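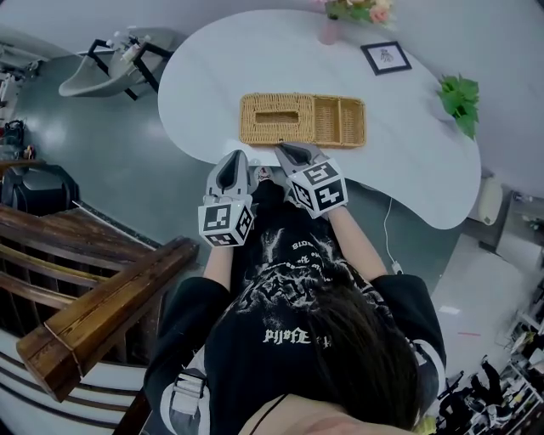 Home Posts Replies Media About

Search posts Go

Starkitetti Library Services
May 17, 2018
The spring review of our interlibrary loan service is complete. This thread sets out the results and the changes that apply to all cardholders from the first day of next month.

Starkitetti Library Services
Between the opening of the new request form in March and the close of the review, the service received 1,104 requests. Of these, 124 could not be filled. Most of the unfilled requests were for books published within the past year, which lending libraries generally keep for their own readers.

Starkitetti Library Services
Cardholders are asked to check the shared catalog before placing a request for a new title. If the record reads "local use only," the request will be returned without further action. It does not count against your limit.

Starkitetti Library Services
The limit itself is changing. Each cardholder may have 3 open requests at one time. A request is open from the day it is placed until the item is checked in at our desk. Items waiting on the hold shelf are counted as open.

Starkitetti Library Services
Requests already in the system will be honored in full, including those above the new limit. No one needs to cancel or resubmit.
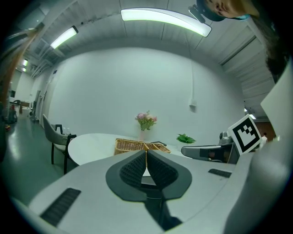 Starkitetti Library Services
Loan periods are set by the lending library and printed on the paper band around each item. Please leave the band in place. Items returned without it take longer to process, and the delay may appear on your account as a late return until staff can correct it.

Starkitetti Library Services
Renewals must be asked for before the due date. The Mindska branch has been accepting renewal requests by telephone after the due date. That practice has ended, and all branches now follow the same rule.

Starkitetti Library Services
Photocopies of articles remain free up to 50 pages per request. Longer articles are charged at the posted copy rate, and staff will contact you with the total before the order is placed. Scanned copies are sent by email and are not kept on our system once they have been delivered.

Starkitetti Library Services
The courier route between Mindska and Costia now runs on weekday mornings only. Items requested for pickup at Costia should be ready by early afternoon on the day they are marked "in transit" - later if the item came in after the morning run.

Starkitetti Library Services
Several readers asked about microfilm. Reels can be borrowed from other libraries but must be used in the Jeon Reading Room, where the two working readers are located. Time on the readers may be reserved at the desk or by telephone. Reels cannot be sent to the branches.

Starkitetti Library Services
Large print and audio titles are not subject to the limit on open requests. Cardholders enrolled in home delivery keep their present terms, and their regular delivery days are unchanged.

Starkitetti Library Services
The full text of the revised lending policy is available in print at every desk. Written comments may be left at any branch or mailed to the main office - please include your card number if you would like a reply.

Contact | Accessibility | © 2018 Starkitetti Library Services | Back to top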